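Open day at a robot workshop in Skomcombe: what do you get to see, and is it all right for children?

Posted by Tayla Donnelly in Days Out and Local Events, 2019-06-23
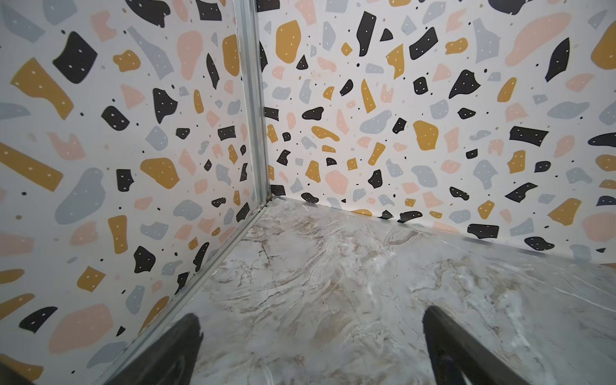
What I'd like to know before booking

The Mahmoudi workshop in Skomcombe has an open day in July and I'm thinking of taking my two, who are six and eleven. The booking page says "arm demonstrations every 60 minutes" and not much else. Do they let visitors have a go, or do you stand behind a rope? How long does each demonstration last? And is there parking? We'd be driving over from Clallton.

Replies

Szymon Pietrzak

I went last year with my nephew. There were three arms running and you watch from a low barrier. Next to each one is a screen with the view from the arm's own camera, so you see the two fingers at the bottom and whatever they are pointing at. One cell had terrazzo pattern walls and a marble pattern floor. I asked about that and the woman running it said they change the panels between sets of trials, so the arm doesn't only learn one background.

Each demonstration is twenty minutes with time for questions at the end. You can have a go on the small arm by the entrance, using a hand controller. The age limit for that was eight, so your older one would be fine but your younger one would have to watch. They had 300 tickets last year and they went in the first week. Go to the first session if you can. By midday we queued 40 minutes for the controller.

Irena Kaczorowski

parking is bad. use the field behind Liledau garden centre and walk down, it was £2 when we went. bring change

Eino Partanen

Szymon has covered most of it. Two things to add. The arms move slowly and stop quite often while somebody resets things, and my daughter, who was seven, lost interest after ten minutes. She liked the screens more than the arms. Also, the hall is loud when the compressor starts up, so bring ear defenders if your six-year-old minds noise. There is a café but it only took cash.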